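Search the help pages Search Clear

Table top paint stays soft and things stick to it, what did I do wrong?

Sebastián Garrido

Hello to all. I have a problem with a table that I painted white and I hope somebody had the same problem before me.

The table is an old office table that my brother-in-law did not want anymore. The top was dark brown with a hard shiny varnish. I wanted a flat white top with no shine, for a work place in my back room. I sanded it by hand with 212 paper, because this is what was in the drawer, then I wiped it with a damp cloth and put one coat of Gokero water-based primer. After this I put three coats of Flindine matte white with a foam roller. I waited one night between the coats.

It looked very good. I was proud of it, to be sincere. But now three weeks have passed since the last coat and the surface is still not hard. If I leave a cup on it for one afternoon, the cup sticks a little and makes a small sound when I lift it. A book left a blue shadow from its cover. With my fingernail I can make a mark near the border, and the mark stays.

The room is not heated in February and I keep the door closed. In the morning it is cold enough that I wear my jacket inside. I don't know if this is important. The can says "dry to touch in 40 minutes" and it was dry to touch, this is correct, but it does not say when I can put things on it.

My questions are these. Must I remove everything and begin again, or will it become hard if I wait? Can I put a clear varnish on top to close it? And if I must sand, which number of paper should I buy? The shop in my town has 120 and 300 and almost nothing between.

Thank you for your patience with my English.

Last updated in February

Bancombe

Dear Sebastián, your English is good, and I am also not born in it, so we will understand each other.

I painted tables for a small school for several years and I had your problem two times. In my opinion you have two different things mixed together, and it is better to look at them separately.

The first thing is the cold. Water-based paint dries fast on the outside, but to become hard it needs much more time, and it needs warmth. "Dry to touch" means only that your finger stays clean. The full hardness comes after a few weeks in a warm room, and in a cold closed room it can take double or it can never become really good. Three coats with only one night between them, in a cold room, is too quick. The lower coats were perhaps not ready when you covered them. 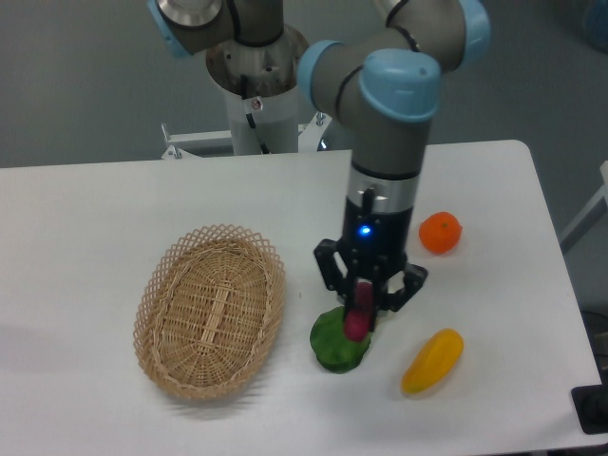
So before you buy anything, make the room warm. Put a small heater in there for 20 days, not pointing at the table, and open the door for a short time every day so the damp air can go out. Take everything off the top. No cups, no books, no cloth. After this time make the test with the fingernail again, in the same place near the border and also in the middle.

The second thing is the old varnish. You sanded with quite fine paper, by hand, and a hard shiny varnish does not give much grip after this. For a test, cut a small cross in the paint with a sharp knife, in a corner that is not seen much. Press strong tape on it and pull the tape off quickly. If the paint remains, the primer is holding and you only have to wait. If it comes off with the tape and you see brown, then I am sorry, the paint must go away and you start from the varnish. In this case buy the 120, sand until there is no shine left in any place, clean the dust very well, and let the primer rest two nights.

About the clear varnish: please do not put it now. If the paint below is soft, the hard layer on top can crack later, and it also keeps the moisture inside. When the paint is hard, a matte water-based varnish is a good idea for a table, because wall paint alone is never strong enough. You did not write if your Flindine is for walls or for furniture. Please look at the can. If it is for walls, the sticking can remain a little also after it is dry, and then the varnish is not optional. Stir it slowly and do not shake the can.

The 300 paper you can use for a very light pass between two coats of varnish.

Kratochvíl

Just use oil paint next time. I never had sticking with oil paint.

Sebastián Garrido

Thank you to both. I looked at the can and it says "walls and ceilings" in small letters on the back, so this is my mistake. I made the tape test under the left corner and the paint remained, only a very small piece came off at the center of the cross. I borrowed a heater from my sister this morning and the table is empty now.

Bancombe, one more thing. When I put the varnish, is the foam roller good or should I take a brush?

Bancombe

A very small piece is fine. Take a foam roller with short, dense foam, a new one, and do not press on it. Brush only for the borders, and do these first. Put thin coats and do not go back over a part that already started to dry, or you will see the lines when the light comes from the side. I would do three coats for a table where you work every day.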